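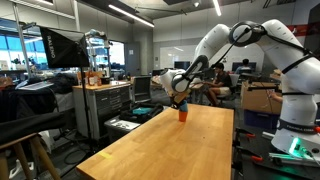
Becher in zwei Farben, oben blau, unten orange

Altarwäsche: Stärken ja oder nein, und womit?

12 Antworten · 1.436 Aufrufe · 3 Mal geteilt

paramentenkiste
21. Februar 2026
Ich habe vor kurzem die Altarwäsche unserer Kapelle übernommen. Meine Vorgängerin hat alles gestärkt, Korporalien, Pallen, Purifikatorien, auch die Handtüchlein für die Lavabo. Dazu liegt im Schrank noch ein halber Karton Sprühstärke von Netura. Die Korporalien sind damit schön glatt, aber auf den Knickfalten sehe ich bei zwei älteren Stücken schon gebrochene Fäden. Der Priester, der bei uns die Messe im alten Ritus feiert, möchte die Korporalien gern steif, weil sie dann beim Zusammenlegen nichts verlieren. Bei den Purifikatorien hat er sich beschwert, die nähmen kein Wasser auf.
Wie macht ihr das? Alles reines Leinen, teils mit Spitze am Rand.
4 Gefällt mir

leinenfaden
Purifikatorien auf keinen Fall stärken. Die sollen saugen, und Stärke verhindert genau das. Zwei-, dreimal heiß durchwaschen, dann ist das Zeug raus. Bei der Lavabo dasselbe.
Korporalien stärke ich, aber mit gekochter Reisstärke und dünn angesetzt. Sprühstärke liegt nur obenauf und wird beim Bügeln gern gelb.
9 Gefällt mir

kuesterin_sued
Sehe ich bei der Sprühstärke anders. Ich nehme seit 18 Jahren welche und hatte noch kein gelbes Korporale. Gelb wird es, wenn das Eisen zu heiß ist oder wenn man die Wäsche gestärkt im Schrank liegen lässt. Wer wenig Zeit hat, soll sich da kein schlechtes Gewissen machen lassen.
3 Gefällt mir

leinenfaden
Gestärkt liegt sie bei uns aber nun mal. Wir haben nur einmal im Monat Messe, dazwischen kommt alles in die Schublade. Für Gemeinden mit täglicher Messe mag das anders aussehen.

kuesterin_sued
Dann würde ich erst kurz vor dem Gebrauch stärken und bügeln. Ungestärkt und ungebügelt lagern, in säurefreiem Seidenpapier, gerollt. Das mache ich mit den Altartüchern auch.

stichprobe
Zu den gebrochenen Fäden: Das kommt vom scharfen Bügeln der Falten. Korporale flach bügeln, von links, noch feucht, und danach mit der Hand in die neun Felder legen. Kein Eisen auf die Falte. Wenn der Stoff gestärkt ist, bricht er an der Kante umso schneller.
Die zwei beschädigten Stücke kann man noch eine Weile halten, wenn man die Stellen von hinten mit feinem Leinenfaden unterlegt. Ich würde sie aber nicht mehr für die Messe nehmen. Ein Korporale mit Löchern gehört nicht auf den Altar.
11 Gefällt mir

paramentenkiste
Danke, das hilft schon mal. Gefaltet habe ich sie bisher tatsächlich mit dem Eisen, so wurde es mir gezeigt.
Noch eine Frage zur ersten Spülung. Korporalien, Pallen und Purifikatorien werden vor der Wäsche ja von Hand ausgespült, und das Wasser kommt ins Sacrarium. Wir haben in der Kapelle keines. Wohin damit?
1 Gefällt mir

altbestand
Auf die Erde, an eine Stelle, wo niemand darüberläuft. Bei uns ist das ein Beet an der Südseite der Sakristei. Die erste Spülung hat früher ein Kleriker gemacht, frag deinen Priester, wie er es haben will. Manche legen darauf großen Wert.

kuesterin_sued
Bei uns spült der Priester selbst und stellt mir die Schüssel mit der nassen Wäsche hin. Lippenstift an Purifikatorien kommt zum Glück kaum vor, aber Wein immer. Gallseife, vorher einweichen, nicht zu lange warten.

latik_leinen
Wegen der Pallen: Da ist eine Einlage drin? Wenn es Pappe ist, vor dem Waschen herausnehmen. Ich habe mal eine geerbt, bei der sie eingenäht war, die war nach der Wäsche hin. Seitdem nähe ich eine Seite nur mit Heftstichen zu.
Neues Leinen bestelle ich bei Durnham, Meterware, 400 cm sind das Mindeste, was sie schneiden. Reicht für etliche Purifikatorien. Vor dem Zuschneiden unbedingt waschen, der Stoff läuft ein.
5 Gefällt mir

leinenfaden
Durnham finde ich für Korporalien zu grob. Da setzen sich Partikel ins Gewebe. Ich nehme das feinere von Mahama, kostet mehr, lässt sich aber auch besser säumen.

latik_leinen
Für Purifikatorien reicht es völlig. Für Korporalien gebe ich dir recht.

stichprobe
Noch etwas zur Reisstärke, weil danach oft gefragt wird: einen gestrichenen Esslöffel auf einen Liter Wasser, kalt anrühren, aufkochen, durch ein Tuch abseihen. Lauwarm verwenden, Korporale durchziehen, nicht auswringen, zwischen zwei Handtüchern ausdrücken. Spitze nur ganz schwach stärken und auf einer Unterlage in Form stecken, rostfreie Nadeln.
14 Gefällt mir

paramentenkiste
Ich probiere das mit der Reisstärke erst an einem der beiden kaputten Stücke. Die Purifikatorien habe ich heute schon zweimal durchgewaschen, ein drittes Mal kommt morgen. Mit dem Priester rede ich wegen der Spülung nach der nächsten Messe.
2 Gefällt mir

3 Mal geteilt · 12 Antworten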